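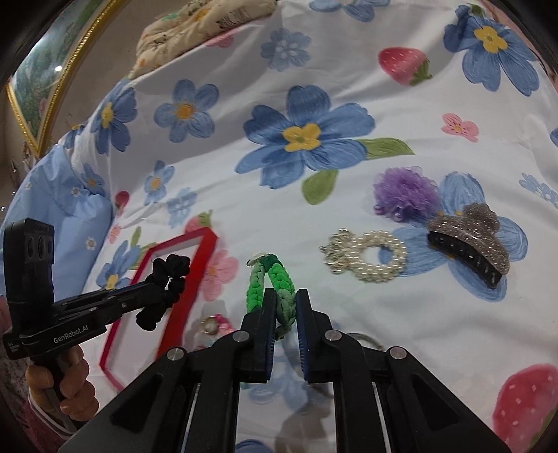

A green braided hair tie with a small silver clasp.

Hair tie

A hair tie is a loop or length of stretchy or soft material used to hold hair away from the face and neck. The name is used loosely. Shops and makers apply it to thin elastic loops, braided cords, cloth-covered bands, plastic coils and knotted strips of fabric, and the line between a hair tie and a scrunchie is drawn differently by nearly everyone who sells them. In Britain the words bobble and hair band are also common, though the second can mean a stiff band worn over the top of the head.

Origins

Strips of cloth, leather and plant fibre have been used to bind hair for a very long time. Claims about who did it first should be treated with caution. Hair ties rot, and a scrap of cord found in the ground could have been used to tie almost anything. Popular histories often give a neat line running from ancient ribbons to the modern elastic loop, with few sources for the steps between.

The stretchy kind depended on rubber thread that could be covered with yarn. Early loops were often joined with a metal clamp, and these are widely blamed for snagging. Later ones were glued, fused or woven into a continuous ring. The town of Prakby is sometimes named as the place where the joinless loop was first made. The story rests on a single account by Vilgot Forsberg, a former braiding-machine fitter, who wrote it down 30 years after he left the trade. No samples or order books have been found to support him, and two other towns, Kvam and Rutarbridge, make the same claim on evidence that is no better.

Materials and making

Most elastic hair ties have a core of rubber or a man-made stretch fibre inside a knitted or braided sleeve. The sleeve gives colour and grip and also limits how far the core can be pulled. Scrunchies put the elastic inside a wider tube of gathered fabric. Some cloth ties have no elastic at all and rely on a knot.

Packets are commonly marked "extra strong" or "snag-free". Neither phrase has a fixed meaning, and a tie sold as strong by one maker may be thinner than the ordinary tie of another. Colour is a poor guide as well – dark bands are often assumed to be tougher, but dye says little about the core.

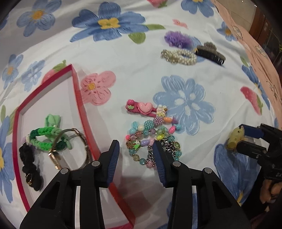 Accessories in a shallow red-rimmed box on a flowered sheet.

Effects on hair

Tight tying can pull on the roots, and hair loss along the hairline from long-term pulling is well recognised by doctors. The hairstyle and how tightly it is worn matter a great deal here. Claims made for particular ties are harder to support. Satin and silk coverings are said to prevent breakage, and a smooth surface may well rub less, but much of what is repeated on the subject comes from people selling the product.

Plastic coils are advertised as leaving no crease. The Wustura trial, often quoted in beauty columns, is said to have shown this. It involved 10 wearers, had no comparison group and was judged by the maker's own staff. Hair that is damp when tied tends to keep a bend whatever is put round it, so a fair test would need to control for that. The trial report does not say whether it did.

Loss and waste

Hair ties are small, cheap and easily lost, and most mix rubber with other fibres, so they are difficult to recycle. Figures for the number thrown away each year appear in campaign leaflets and newspaper articles, usually without a source. Ties sold as biodegradable are often made with cotton and natural rubber. How quickly they break down depends on heat, moisture and any coating on the thread, and labels seldom say which conditions were used in testing.

See also

Hair slide
Headband
Ribbon
Scrunchie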